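Hand-held gripper comparison – pre-session inspection
Checked by: Fongchan Nuchit
Units: Hukuva pads (set A), Nakamura pads (set B)
Period: May

1. Pad faces clean, no lifting at the edges. PASS
2. Finger linkage screws seated. PASS
Comment: one on set B took a slight turn. Mark with paint pen next time.
3. Jaws close evenly across full travel. PASS
4. Handle and trigger return freely. ADVISORY
Comment: set B is slow on return. Not enough to stop the trial.
5. Cloth pinch, single layer, centre grip. See comments.

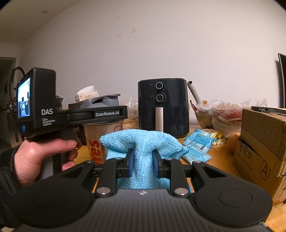
Firnulcombe Manipulation Group, Brellivwood site

Comment on 5: light blue microfibre cloth, pinched at its centre so that it tents above the jaws. Repeat with a folded corner before scoring. Log slips as slips, even where the cloth is caught again.
6. Camera view clear of cables; sleeve at left edge. PASS
7. Storage free for the full run. PASS
Comment: 81 GB left. Clear down below 50.
8. Clocks matched between units. FAIL
Comment: offset of almost 229 ms at 14:10. Restarted both, checked again, 19 ms. Limit is 20, so accepted – recheck at the break.
9. Spare pads to hand. N/A for set A

Outstanding: item 4, job 1233.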